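Search this repository Go Clear Advanced

Ulo Containers: table handling records

README and data card, third release
Kept by Ekua Boateng and Rin Kaneko

Summary

Ulo Containers is a set of 2,959 records of food containers being handled on an ordinary table. Each record covers one action on one container: bringing it on to the table, shifting it, turning it, putting a lid on, taking a lid off, stacking it, or clearing it away. A record consists of a clip, a row in records.csv, and an entry for the container in containers.csv.

The containers are the subject. They are the kind found at the back of most kitchen cupboards: clear tubs, opaque tubs, takeaway boxes kept after use, and a few jars. Some are new, most are not. The set grew out of the Drokberg cupboard list, a plain inventory of kitchen storage drawn up by Lech Witkowska, and it keeps the item codes from that list.

What is in the folder

records.csv: one row per record
containers.csv: one row per container
lids.csv: one row per lid, with the code of every container it fits
contents.csv: what was put in each container, by code
clips/: one file per record, named by record code
notes/: session notes as typed, lightly corrected for spelling
CHANGES: list of changes between releases

Row counts in records.csv and the number of files in clips/ agree. If they do not agree in your copy, the download is incomplete.

The containers

There are 45 containers. Each has a code made of a letter and a number. The letter gives the broad type:

C clear plastic, with or without a lid
P opaque plastic
T takeaway box, thin-walled
J jar with screw lid
M metal tin

For each one the file gives length, width and height in millimetres, mass when empty in grams, wall stiffness (soft, medium, stiff), lid type, and condition. Condition is a short free-text field. Typical entries are "scratched base", "one clip missing", "stained, clean" and "rim bent near corner". These were written by whoever measured the item and the wording was not brought into line afterwards.

Width is taken across the rim, not the base. Most of the tubs taper, and the two can differ by more than a centimetre. Base width was added for the T type only, in this release.

Two containers were replaced part way through. T4 split along one side and was replaced by a box of the same shape, coded T4b. C9 lost its lid and is listed as lidless from the second session onwards. Records made before that point still refer to the lid, and lids.csv still lists it.

Contents

Containers were used empty, part full and full. The contents field takes a code and a fill level. Fill level is by eye: empty, under half, half, over half, full. Levels were not measured, and two people looking at the same tub will not always pick the same word.

The codes are kept general. "Thick, brown" covers anything from gravy to nut paste. "Dry, loose" covers rice, lentils, oats and the like. "Dry, solid" covers bread, biscuits and blocks. Where the person filling the tub wrote down what it was, that is in the filling_note column, which is blank in many rows. Do not treat a blank as meaning the tub was empty; use fill_level for that.

Nothing in the set says whether the contents were warm or cold. The temperature column from the first release was filled in for a handful of rows only, and it has been dropped.

The table and the room

All sessions took place at one white rectangular table. It has a round metal cable grommet near one edge. The table was wiped between sessions and after any spill. Nothing was taped or marked on its surface, so positions in records.csv are given in words (near edge, middle, far edge, left, right) and are always as seen by the person doing the handling.
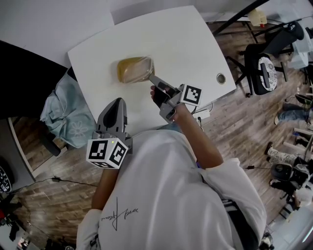 Fig. 1. Clear plastic food container, yellowish-brown contents.

The room is in daily use and was left as it was. Chairs, bags and leads move from one session to the next, and other people come and go. Background items are not labelled. If your work needs a plain background, mask everything outside the table edge; the table outline is easy to recover from its colour against the brown wood-look floor.

Light was not controlled. Clear containers suffer most from this. With some clips it is hard to tell the rim of a C type tub from the table, above all when the tub is empty. The field rim_visible is set to "no" or "part" for these. It was filled in by Štefánia Paulík on a single pass through all clips, with no second check.

Actions

Actions are coded in the action column. The full set is as follows.

bring: container comes from off the table to a position on it
shift: container slides or is carried from one position on the table to another
turn: container is turned about its upright axis by a quarter or more
lid_on: lid placed and closed
lid_off: lid opened and removed
stack: container set on top of another
unstack: container taken off another
clear: container leaves the table

A slide and a carry are both coded shift. The how column separates them, but only from the third session. Earlier rows hold "unknown".

A small turn that happens during a shift is not coded as a turn. When a lid was put down loosely and pressed shut later, the record is coded lid_on and split_action is set to "yes". Lids on T type boxes were often closed at two corners only. This counts as closed if the handler treated it as closed and went on to the next step.

Each record has a result: done, part done, dropped, tipped, abandoned. Tipped means the container went past the point where loose contents would come out, whether or not anything did. Spills are noted separately in the spill column with a rough area: none, drops, palm-sized, larger.

Sessions

There were 5 sessions, numbered S1 to S5. The first was held in January and the last in late spring. Session notes record who was handling, who was filling and washing, and which containers were out. Lech Witkowska and Etornam Sowah did most of the handling. Names do not appear in records.csv, where handlers are h1 to h4.

Containers were drawn from the cupboard in code order in S1 and S2. From S3 they were drawn at random from a printed sheet. Order effects are likely in the first two sessions: C types come early and M types late, and the handlers were plainly slower over the last hour of S1.

S4 was stopped early. The notes give "out of clean lids". The missing part was not made up, and stack and unstack are therefore thinner in S4 than elsewhere.

Known faults

1. Lids L12 and L13 look alike and were swapped at least once. Rows where either is named carry lid_doubt = yes.
2. Mass when empty was measured on a kitchen scale that reads to the nearest gram. Values under 10 g should be used with care.
3. J2 has two rows in containers.csv. The second is correct. The first is kept to avoid breaking existing scripts and will go in the next release.
4. The P types are mostly white. There are only two dark ones, P6 and P11, and both are small.
5. Clips in S2 run long at the end. Trim using end_s, which is right, and ignore the file length.
6. In "over half" rows from S1, some tubs look full. The fill levels have been left as written.

Cleaning and storage

Tubs were washed by hand after each session and left upside down on a rack. Staining from oil and sauce built up on several C types and is visible in later sessions. Photographs of the bases taken before S1 and after S5 are in notes/bases/. P3 has no "after" photograph.

All containers and lids are now kept in one lidded crate of roughly 50 litres, with the codes written on card tags. Anyone wanting to measure something that is not in the files can ask for it to be taken from the crate. Wall thickness has been requested twice and will probably be added.

Use

The set was made for work on describing kitchen storage: sorting container types, matching lids, reading fill levels, and checking lists of steps against what was done at the table. It can also serve as test material for size estimates, given that all sizes are known.

It is too narrow for general statements about how people handle food containers at home. There is one table, one room and a small number of handlers, all of them adults. Heavy pots, glass dishes and anything with a handle were left out.

Before publishing stills in which other people can be seen, blur faces and check with the maintainers.

Splits

Splits are by container, so that no container is in both train and test. T4 and T4b count as one item for this purpose. The file splits.csv gives the split for each code. An older split by session was used in the Rondonuwu lid-matching note and is kept as splits_old.csv. Results on the two are not comparable.

Changes in this release

Base width added for T types.
Temperature column removed.
rim_visible completed for all sessions.
Eleven result codes corrected from "part done" to "done" after Etornam Sowah went back through the lid_on clips.
Column name lidID changed to lid_id throughout.
Ureo import script removed from the folder; it no longer matched the column names.

Reporting errors

Open an issue with the record code, the column, the present value and what you think it should be. Please give one record per issue unless the same fault runs through a whole session. Corrections to containers.csv are made against the item itself and take longer.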